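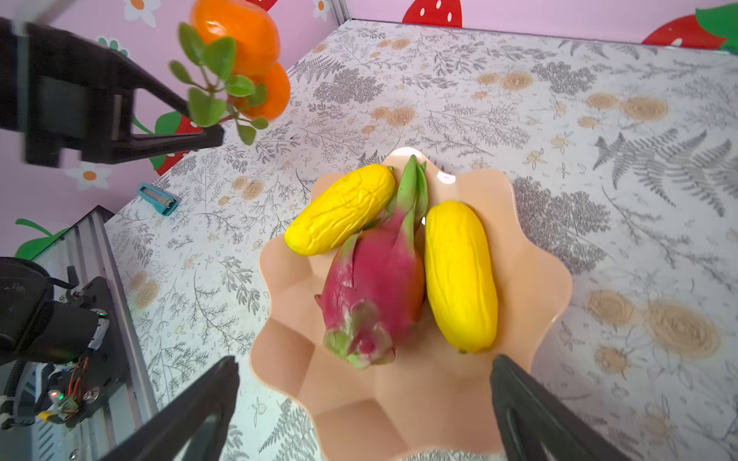 Short arithmetic sessions at home work best at a cleared table, with the same start time each day and a fixed stopping point. Ages 4 to 7 can use objects from the kitchen. A bowl with one dragon fruit and two yellow fruits is enough for a first sum: one and two make three. Take one out, ask what is left, put it back. Artificial fruit is fine and does not bruise.

**Session length.** Set the oven timer for 600 seconds. Stop when it rings, even in the middle of a problem. Mark the place with a pencil line and resume there the next day.

**Counters.** Dried beans are cheap and stack badly; buttons stack well but roll. Store either in a lidded jar, not a bag. Children under three should not have access to the jar.

**Place value.** Draw three columns on a sheet of paper: hundreds, tens, ones. For 311, the child puts three beans in the first column and one in each of the others. For 79, the first column stays empty. Leave the labels on until the child stops looking at them.

**Questions you can't answer.** Write them on a card and keep the cards in a drawer in the kitchen. Look them up together on one fixed evening. Lies De Graaf files hers under "sky," "body" and "machines," but a single stack works as well.

**Materials.** Pencils, grade HB. Squared paper with large squares. A wipe-clean sheet saves paper; test the marker on a corner first, and clean it the same evening.

Revised September 10, 2021. Column sheet size corrected.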